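Cutting a Symmetrical Shape From Folded Card

I must have cut out 500 paper shapes in my life, between the school bazaars and the Christmas garlands and all the little gift tags, and for years I drew both halves and then wondered why my vases looked as if they were leaning on something! Fold the card first, draw half the shape, and the two sides will match every time.

Pick a card that isn't too heavy. I keep a pale one in the Maddocks drawer (that's the old dresser, it came with the house) and it folds nicely. Crease it with the back of a spoon, going slowly from the middle out to each end. Then draw your half with a soft pencil, very lightly, keeping the middle of the shape right on the fold. For anything tall and narrow, start near the top, let the line wander down at its own pace, and put your bends in last.

Work on a hard, smooth surface with plenty of elbow room, and don't fuss over the little white bits until you're done.
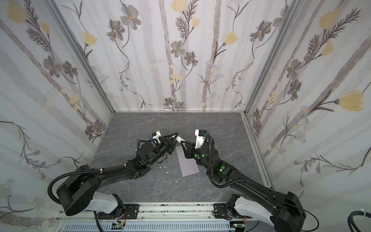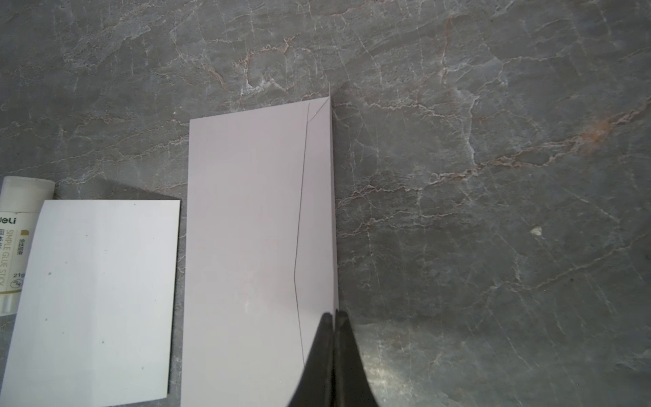

Paloma Crenshaw wrote in to say that she always cuts the side away from the fold first and leaves the tight corners for last, while there's still plenty of card to hold on to. She also turns the paper and keeps the scissors still, and I've been doing it her way since March and my curves are so much smoother.

Once it's cut, open it up gently and rub out any pencil that shows. If the crease bothers you, lay the shape under a big heavy book overnight (my Clirholm atlas is 400 pages and does beautifully). Save the larger offcuts in an envelope, they make dear little tags for jam jars.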